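Jusinen Hand Gripper Pair, Tomley Series

Home | Grippers | Spare Parts | Rental | Support

The Jusinen pair is a set of two hand-held grippers for recording manipulation tasks without a robot on site. One person carries one gripper in each hand and does ordinary household work with them. The recordings are then used to train a robot arm fitted with the same fingers. The set is sold complete, and single units can be ordered for one-handed work.

Jusinen is the hardware. Tomley is the name of the finger and linkage design, now in its second version. Customers who bought the first version can keep their housings and change only the front end. See Upgrades below.

How it works

Each gripper has two opposing fingers driven by a linkage from the central housing. Squeezing the handle closes both fingers by the same amount, so an object is held on the center line. Let go and the fingers open under spring force. There is no motor in the hand-held unit. The force on the object is the force the operator applies, less a small loss in the joints.

The finger pads are soft and are meant to be replaced. They grip flat-sided objects well and will also take rounded ones, such as bottle caps and toothbrush handles. Very thin items lying flat on a hard surface are the most difficult. On bedding and other soft surfaces the pad tips can press down a little beside the object and get under its edge, and most operators pick this up within their first few sessions.
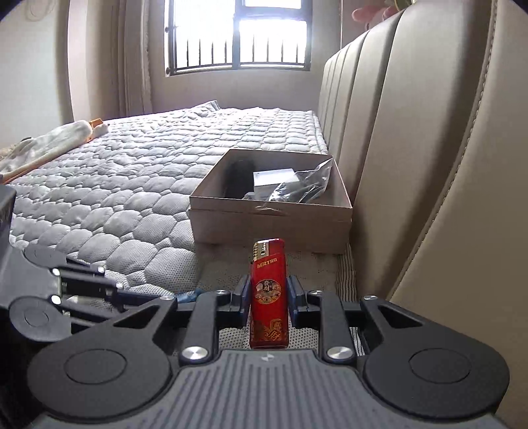 Small rigid objects should be taken near the middle of the pads. If an object is held at the very tips it may turn when it touches the side of a box or drawer, and the recording will show the turn as part of the task. Some customers want that in their data. If you don't, tell your operators before they start.

The alignment mark on the front of the housing is there for setup and should be left uncovered. Please do not put asset stickers over it. We have had units come back for calibration with nothing wrong except a sticker.

Working in homes

The pair was designed for rooms people live in. Setup does not need markers on the walls or a fixed camera stand. Daylight from one window is enough for most tasks. Very bright windows directly ahead of the operator will wash out in the recording, so when the room allows it, stand with the window to one side.

Tasks our customers record most often:

Sorting small items into boxes and bins
Unpacking bags and cartons
Clearing a bed, sofa or desk
Putting items away in drawers
Handing an object from one gripper to the other

For the last of these you need the pair. A single unit can't record a handover, and two single units bought at different times must be matched first. Matching is free if you send both in together.

What is in the set

Two grippers, left and right
Four spare finger pads
Charging cable and dock
Pivot screw driver
Padded carry case
Printed setup card

Recording software is a separate download and is included in the price for the first year. The software runs on Windows and Linux. A Mac version is planned for September.

Specifications

Pad opening, maximum: 100 mm
Recording time per charge: 4 hours
Stored episodes before transfer: 2,000
Pad change: no tools needed
Finger linkage: Tomley version 2

Care

Wipe the pads with a damp cloth at the end of each session. Do not use alcohol, as it hardens the pad surface. Check the pivot screws once a week if the grippers are in daily use. They should be snug but should not stop the fingers from opening freely. If one side opens more slowly than the other, loosen that side a quarter turn and try again before contacting us.

Lint and pet hair collect in the joints when the grippers are used on beds and carpets. A dry brush removes it. Do not oil the joints.

Upgrades and spare parts

The version 2 front end fits all Jusinen housings. Fitting takes 29 minutes at our bench and somewhat longer the first time you do it yourself. The instructions were written by Rosario Bassi, who also answers the support line in the mornings. Pads are sold in packs of four. The older Clukov pads fit version 1 fingers only and will be available while stock lasts.

Rental

Sets can be rented by the month from our Sala workshop. Rental includes one set of pads, and worn pads are charged on return. Operator training is available at your site or ours and takes half a day. To book training or ask for a quote on more than one set, write to Settimio Ferraro through the contact form and give the number of operators and the kind of rooms they will be working in.

Warranty covers the housing and linkage for two years. Pads and cables are not covered.

Add to quote | Download setup card | Contact support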